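The Yellow Tray People

Half past seven, July, and the shop at Gramura already smells of coffee and warm plastic. Piroska Pap is sorting. She has been sorting, on and off, for 21 years, and she'd like you to know she is not a tidy person. "You should see my car."

The shop fixes the insides of things. Coin machines, door locks, old arcade cabinets, a church organ once. Small parts, mostly, that arrive in shoeboxes and bread bags with a note saying "this was all in there." The first job is always the same. Get it into trays.
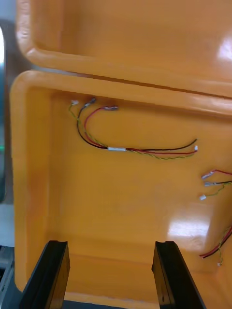
Photo courtesy of Gramura

Wires go first. Pap likes a harness laid out flat with its terminals showing, so she can see what she's got before anyone reaches for a screwdriver. Red, black, green and yellow - three thin wires in one sleeve, and every end is crimped differently. White terminal on the green-and-yellow, gray metal on the black, a red sleeve on the red. Mix those up in a bread bag and you lose a morning. She has lost mornings.

Why yellow? Cheap, she says. Then she thinks about it. Dark wire shows up on it. A screw shows up on it. Her old trays were black, from a restaurant supply place called Walczak, and she threw out the lot after a spring went missing for 4 days. It was in the tray.

Her partner at the bench, Benedek Pintér, came over from Ultetti, where they did the same work with drawers. Around 80 drawers, all labeled, all shut. He hated them. You open one, you close it, you forget. With trays its all in front of you, he says, and if the table fills up then you know you've taken on too much.
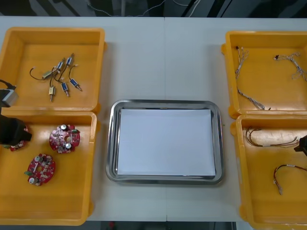
Pintér's rule is one kind of part to a tray. Solenoids with solenoids, boards with boards. Pap is looser about it and they bicker. What they do agree on is that leads shouldn't be wound up tight for storage, and that the little white connectors get looked at before anything else does. Pins bend. A bent pin looks like a dead coil if you're in a hurry, and people throw out good parts that way all the time.

Also paper. Plain white, a whole stack. Pap writes on it, wraps things in it, tips screws onto it and folds it into a chute to pour them back. She goes through a lot of it and won't buy the nice kind.

For anyone wanting to try this at home - a drawer of dead gadgets, a rainy afternoon - she says start with three trays. Wires, things that move, boards. Rims high enough that nothing rolls out. Don't label anyting the first day, you'll only change your mind. And leave some bare table, because you need somewhere to put your hands.

The big job right now is a run of locks for Kemo, a locker rental outfit by the bus station. Pap says they'll be done by the end of the month. Pintér says August.

Contact the magazine | © All rights reserved | Back to top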